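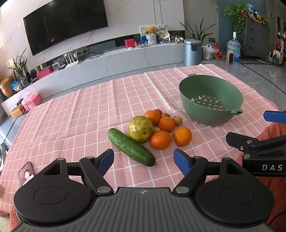

Slide 1. Fruit clearing task, view from the tool camera: blue finger pads, produce on a checked cloth, green colander behind.

Home Talks Slides Notes Archive Contact

Speaker notes – learning grasp order from hand-held demonstrations
Version of 11/28/20

Slide 1 (title)
Leave the picture up while people sit down. Give the project name, Mahuika, and say that the talk covers one method and one result. The task is to move mixed fruit and veg from a table into a bowl. The question is which item to pick first, and whether that choice can be learned from people doing the job with a gripper in the hand.

Point out the cucumber, the large yellow-green fruit and the oranges. Sizes differ a great deal within one layout. The small round brownish fruits sit in among the oranges, and a small red apple is partly hidden behind one of them. A policy that goes for the nearest item will often knock its neighbours.

Slide 2 (data)
1557 demonstrations were kept after filtering. Collection began in July at the Givdale site and moved later to ordinary homes. We made no attempt to tidy the rooms or match the lighting. Each recording has the wide-angle view, finger opening and tool pose. Joint angles of an arm are not recorded; there is no arm at this stage.

Filtering removed runs where pose tracking was lost near the table. Plain tablecloths were the worst for this. Cloths with a printed grid gave the tracker more to hold on to, though folds in the cloth move when a hand brushes them, and those runs need checking by eye.

Slide 3 (method)
Two parts. The first, called Zoline in the code, scores every visible item and picks a target. The second produces the motion to the target and then to the bowl. They share an image encoder and are trained together.

Labels for the first part come free: the item the person closed on is the right answer at every frame before the grasp. Say clearly that this is a weak label. People change their minds during the reach, and we count those frames as if they had not.

If asked about depth: none used. Scale comes from the tool pose.

Slide 4 (baseline)
Fullum is the same motion network with the scoring part taken out. Same data, same training time. Mention that it was tuned first, so it had if anything the better settings.

Slide 5 (result)
Test set is 400 layouts on the fixed arm, none seen in training. Read the plot from left to right. With well spaced items the two curves lie on top of each other. The gap opens for the 210 layouts where at least two items touch, and that is where the claim of the talk rests. Do not quote the overall mean on its own.

Most remaining failures are of one kind – the pads close on a small round item above its widest point and it rolls away. Long items such as cucumbers fail less often, but when they do it is from gripping too near one end and catching the rim of the bowl.

Slide 6 (limits)
All results are averages of 3 training runs. Spread between runs is shown as the grey band. Training takes longer than the baseline and we have not tried to reduce it.

Bowl position is found by the same encoder and was never tested with more than one bowl in view. Soft or bruised fruit was left out of the test set.

Slide 7 (next)
Force sensing in the pads. Relabelling the frames before a change of target. Stop here and take questions; spare slides on tracking error follow this one.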